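Fatley Crossbody, four months in

By Popescu, January

Bought the Fatley crossbody at the end of summer because my old tote was giving me a neck ache. Medium size, dark olive. Worn it most days. Quick notes, I have a train to catch.

The fabric first. Waxed cotton, heavy, stiff as a board for the first two weeks. Then it gives and starts to sit against the hip properly. Mine has gone pale along the bottom corners, which I like. If you want a bag that stays looking new, get something in coated nylon and be done with it.

Strap is the best part. Wide, flat, doesn't curl over a wool coat. The slider holds where you put it – no creeping down an inch every hour like my last Zonum did. Worn over a silk shirt it did leave a bit of fuzz at the shoulder. Only the one shirt, but it was a nice shirt. 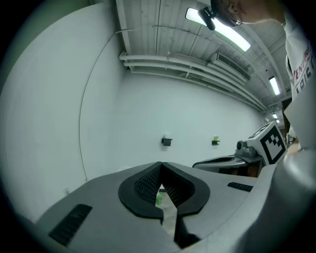
Inside there's one big pocket, one zip pocket, and a slot thing that is too narrow for my phone and too deep for cards. I keep receipts in it. Lining is a light tan cotton so you can find your keys, good, but it shows pen marks. Ask me how I know.

Zipper was rough out of the box. Rubbed a candle on it and its fine now. Magnetic flap closes on its own most of the time, misses if the bag is overstuffed.

Styling – goes with jeans, goes with a long coat, looks wrong with anything dressy. The hardware is brushed brass and a touch too big for evening. Tried it at a wedding. Carried it under my arm the whole night.

Fatley sells through Prudevex now and the shipping was quick, but the return window is short and you pay the postage. Read that bit before you order. The color runs darker than on the site aswell.

Would I buy it again? Yes, in black probably. Wait for the winter sale if you can stand to. 4 out of 5, one off for the slot pocket.

Recent reviews
Zonum roll-top backpack: good shape, bad buckles
Three wool scarves under 500
Prudevex house-brand belts, worn for a year
Are the Fatley ankle boots worth resoling?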